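Skasley opens orders for Melelo, a two-arm sorting kit for small workshops and training rooms

Kit comes with two arms, soft-finger grippers and a set of ready tasks; first deliveries planned for February

DRURERGATE - Skasley, the maker of small automation equipment, announces today that orders are open for Melelo, a tabletop kit with two robot arms for sorting, picking and placing light objects. The kit is made for technical schools, small packaging workshops and development teams who want to begin with automation but have no room, and no budget, for an industrial cell.

Melelo is delivered in two boxes and is installed on a normal worktable. The customer fixes the two arms with the clamps in the box, connects them to the control unit and follows the start program on a laptop. In the tests which Skasley made with its first users, a person without robot experience could finish the installation in one afternoon.

The price of the complete kit is 4000 euros, without tax. For customers who already have their own computer and camera, there is a smaller version, Melelo Base, for 2650 euros. Both versions have the same arms and the same grippers.

"For many years we visited small companies, and we always heard the same wish," says Jelle Michiels, founder of Skasley. "They did not ask us for a faster robot. They asked for one they can put on the table on Monday and try with their own products, with their own boxes. Speed is a question for later. First they want to see if the work is possible at all."

Grippers that can be changed by hand

Each arm of Melelo has a gripper with two flexible fingers. The fingers have an open structure, so they bend around the object when they close, and the user does not need to set the force for each new shape. This is useful with thin plastic, which is easily crushed by hard metal jaws. When a finger is worn, it can be pulled off and replaced without tools. One spare pair is in the box, and further pairs can be ordered separately.

The fingers are available in two lengths. The short ones are recommended for objects that lie flat on the table, and the long ones for work inside containers, where the gripper must go down past a rim. Users can also print their own fingers. Skasley gives the drawings of the connecting part free of charge to all registered customers, and asks only that they share good results on the user forum.

A library of 19 tasks

Together with the hardware, the customer receives a library of 19 prepared tasks. Some of them are very simple, such as moving a block from one marked place to another. Others need both arms, for example opening a bag while the second arm puts something inside. Each task has a short written guide, a layout plan for the table and a set of recorded movements, which the user can play back, change or record again with the own objects.

One group of tasks in the library is about bottles and bins. The user puts strips of colored tape on the table as marks for position, sets two open bins near the back and lets the arm work with the contents. The bins stand side by side with only a small gap, and this makes the work more difficult than it looks, as the arm must go down into one bin without touching the rim of the other. Bottles that lean against each other are a good practice also, because the fingers must find enough space to close around one neck only.

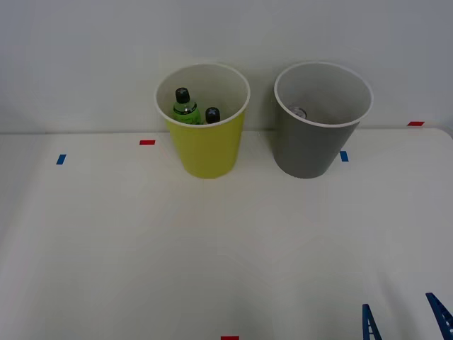 Service and training

Every kit includes one year of support by e-mail and telephone. Customers who want more help can book a training day at the Skasley office in Drurergate or at their own location. The training is given in small groups and ends with a task which the participants bring themselves. Skasley advises to choose something from the daily work, even if it seems too difficult - the trainers will then say openly which part can be automated with Melelo and which part can not.

The training program was developed by Faizal Sitompul, who is responsible for customer projects at Skasley. Before he joined the company he was teaching mechatronics at a technical school.

"In the beginning the students always want to write code immediately," says Sitompul. "I ask them first to move the arm by hand and to do the task slowly. Then they notice that their own wrist makes a turn they did not think about. After this they place the bin a little different, or they choose the other arm, and half of the problem is gone. I prefer to spend one hour on the layout of the table than one day on the software."

Tested with a first group of users

Before the start of sales, Skasley gave early versions of the kit to a group of users, among them the packaging company Visser, which prepares gift sets and samples for shops. At Visser, the kit was used for small series of up to 200 pieces, where a new product comes every few days and a fixed machine would not be worth the investment. The company used Melelo to fill trays and to separate returned bottles from other returned goods.

The comments from the first users led to several changes. The cable of the gripper is now guided inside the arm, the emergency stop has a longer cable so it can be placed at any side of the table, and the control software shows a clear message when an object was not gripped. The early versions simply continued with the next movement, and this was, with good reason, the most frequent complaint.

Some wishes of the test group could not be fulfilled in this version. Melelo is not suitable for heavy objects, for food without packaging or for use outdoors. It is also not a replacement for a production line that runs day and night. Skasley recommends that a person is in the same room whenever the arms are moving.

Software and data

The control software runs on the common operating systems and can be used without an internet connection. Recorded movements and camera pictures stay on the computer of the customer, and they are saved in an open format that can be read by other programs. Development teams can connect their own software through a documented interface. Updates are free for both versions of the kit.

A second library with tasks for textile and paper is in preparation. Owners of Melelo will receive it as a normal update.

Availability

Melelo and Melelo Base can be ordered now directly from Skasley. The first kits will leave the warehouse in February, in the order in which the payments arrive. Schools can ask for a kit on loan for two weeks, and the loan fee will be deducted from the price if they decide to buy. Spare fingers, clamps and a transport case are available from the same date.

About Skasley

Skasley develops and builds small robot arms, grippers and control units for education, development and light workshop use. The company was founded by Jelle Michiels and has its office, its assembly and its training room in Drurergate. All arms are assembled and tested there before delivery.

Press contact

Journalists who wish to test a kit or to visit the training room in Drurergate are asked to contact the press office of Skasley. Interviews with Jelle Michiels and Faizal Sitompul are possible by appointment, in person or by video call. Pictures for print can be requested at the same office.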